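Kundport 遥操作示教数据集说明

版本说明

本文件随数据一起分发，介绍数据的来源、目录结构、字段含义和已知问题。使用前请先读“坐标与单位”和“已知问题”两节，大部分来信询问的内容都在这两节里。

本版日期：2019年6月7日。与前一版相比，动作字段由绝对关节角改为末端增量，旧版的读取脚本不能直接使用。

概述

Kundport 收录了在仿真环境中通过遥操作完成的机械臂示教。操作者坐在工作站前，用手持控制器带动仿真中的机械臂，系统同步记录图像、关节状态、末端位姿和操作者指令。全部数据都在仿真器里产生，没有实机部分。

数据集共有1000条示教，分为6类任务，每条示教对应一次完整的尝试。操作者中途放弃的尝试不在发布范围内，完成但动作不干净的尝试保留，并在元数据里标出。

我们做这套数据的目的是给模仿学习的基线方法提供输入，重点放在接触较多的操作上。如果只关心自由空间里的运动规划，这套数据用处不大。

任务

任务编号和名称如下，编号与目录名一致。

t1 推移：把物体沿台面或地面推到目标区域。
t2 抓放：抓起物体，放到指定位置。
t3 插入：把杆件插入孔或槽。
t4 拉开：拉动带滑轨的部件。
t5 靠放：把长条形物体靠到支撑面上。
t6 翻转：把物体翻到另一面。

各任务的条数不相等。t3 和 t5 最多，t6 最少。t6 的操作难度高，操作者的废弃率也高，后来没有再补采。具体条数见 index.csv，请以该文件为准，不要按目录里的文件数推算，有少数示教被拆成了两个文件。

采集方式

遥操作程序由 Nikola Cieślak 编写，内部名称为 Jundholm。控制器的位移按固定比例映射到末端位移，旋转按一比一映射。操作者按住侧键时指令生效，松开时机械臂保持当前位姿，此时可以把手移回舒服的位置再继续。记录文件里用 clutch 字段标出侧键状态，松开期间的帧没有删除，训练前一般需要过滤。

操作者看到的画面与记录下来的图像并不完全相同。操作者可以自由切换视角，记录端的视角在每条示教开始时确定，之后不再随操作者切换。因此有时操作者看得清楚，记录的图像里目标却被机械臂挡住。训练纯视觉策略时要考虑到这一点。

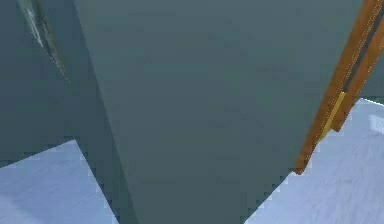
控制频率为每秒40次，图像按同一时钟保存，不需要插值对齐。仿真器内部的物理步长更小，记录时只取控制周期末尾的状态。接触力也是周期末尾的瞬时值，没有做平均，曲线会比较毛糙，需要平滑的话请自行处理。

每位操作者在正式采集前先做练习，练习数据不发布。正式采集时，每次尝试之前环境会重新随机化，包括物体初始位置、目标位置和光照方向。随机种子写在元数据里，可以用来重建初始状态。重放动作序列时不保证得到逐帧相同的结果，接触求解器在不同机器上有细小差别。

操作者共7人，用 op1 到 op7 表示，编号与姓名的对应关系不公开。op4 惯用左手，控制器的手柄方向做过调整，记录中的指令已经换算回统一坐标系。

目录结构

解压后的根目录下有以下内容：

index.csv　　所有示教的索引
meta/　　　　每条示教的元数据，JSON 格式
state/　　　 关节状态、末端位姿、指令和接触力，HDF5 格式
rgb/　　　　 图像序列，PNG 格式，按示教分文件夹
split/　　　 训练、验证和测试划分
tools/　　　 读取和检查脚本

示教名称由任务编号、操作者编号和流水号组成，例如 t3_op2_0018。流水号在同一任务、同一操作者内递增，中间有空缺，空缺对应已剔除的尝试。

主要字段

time：从示教开始计时，单位为秒。
joint_pos：关节角，顺序从基座到末端。
joint_vel：关节速度，由仿真器直接给出，没有经过差分。
ee_pose：末端位姿，前三位是位置，后四位是四元数，实部在最后。
action：末端增量指令，前三位是平移，中间三位是旋转向量，最后一位是夹爪指令。
gripper：夹爪开度，0 为闭合，1 为完全张开。
clutch：侧键状态，1 为按下。
contact：末端受到的合力，用基座坐标系表示。
quality：人工标注的动作质量，取 a、b、c 三档，写在元数据里。

quality 由 Barbara Zalewska 和 Araba Amoah 各标一遍，两人意见不同时取较低的一档。a 表示动作连贯，没有明显多余的接触；b 表示有停顿或重试；c 表示任务完成了，但过程中有碰撞或长时间的犹豫。只用 a 档训练时样本会少很多，t6 尤其明显，建议 a、b 两档一起用。

坐标与单位

长度单位为米，角度单位为弧度，力的单位为牛顿。基座坐标系 z 轴向上，x 轴指向工作区，右手系。

action 中的平移在基座坐标系下表示，旋转在末端坐标系下表示。这是遥操作程序留下的约定，改动会影响已有的实验结果，所以一直保留。tools/convert_action.py 可以把两者统一到基座坐标系。

四元数实部在最后这一点容易弄错。读出来的姿态如果看上去乱转，请先检查这里。

划分

split/ 下有两套划分。random 按示教随机划分，适合快速比较。by_operator 按操作者划分，测试集里的操作者不在训练集中出现。两套划分的结果差距可能很大，报告结果时请写明用的是哪一套。

请不要按帧随机划分。相邻帧几乎一样，这样做出来的验证误差没有意义。

读取

读取脚本需要 Python 3、numpy、h5py 和 Pillow。最简单的用法：

python tools/show_demo.py --root 数据根目录 --name t3_op2_0018

脚本会输出该示教的时长、质量档次和各字段的维度，并打开一个窗口播放图像。在没有显示器的机器上加 --no-window，只输出文字信息。

下载后请运行 tools/check.py 核对校验和。rgb/ 的压缩包较大，传输中断后有时能正常解压，但末尾会缺文件。

已知问题

一、部分 t5 示教的开头有一小段时间机械臂没有动作，原因是操作者在等环境稳定。这些帧的 clutch 为 0，按该字段过滤即可去掉。

二、t2 中有些示教的夹爪指令抖动，表现为开合指令在相邻帧之间来回跳。gripper 字段是实际开度，不受影响。

三、物体与地面接触时偶尔有轻微穿透，接触力会出现尖峰。我们没有修正，尖峰也没有截断。

四、图像边缘有锯齿。渲染时关闭了抗锯齿，以保证实时控制的速度，后来也没有重新渲染。

五、个别示教的元数据里缺少光照方向，字段值为 null，读取时请做判断。

六、by_operator 划分的验证集里没有 t6，训练时若按任务统计验证误差，这一项会是空的。

计划中的改动

7月的版本打算补上分割标注，并把 meta/ 合并成一个文件。示教本身不会增加。Hotosholm 场景的数据还在整理，会单独发布，不并入本数据集。

使用限制

数据可用于研究和教学，转发时请保留本文件。不建议把在这套数据上训练的策略直接放到实机上运行：仿真中没有设置关节力矩保护，操作者有时会用实机上不允许的力去推物体，策略会把这种动作一并学进去。

维护

遥操作程序和读取脚本：Nikola Cieślak
质量标注：Barbara Zalewska、Araba Amoah
场景与物体模型：Krystyna Rutkowska
数据整理与划分：Upendo Lyimo

报告问题时请附上示教名称、数据版本日期和 check.py 的输出。只有截图而没有示教名称的，我们很难定位。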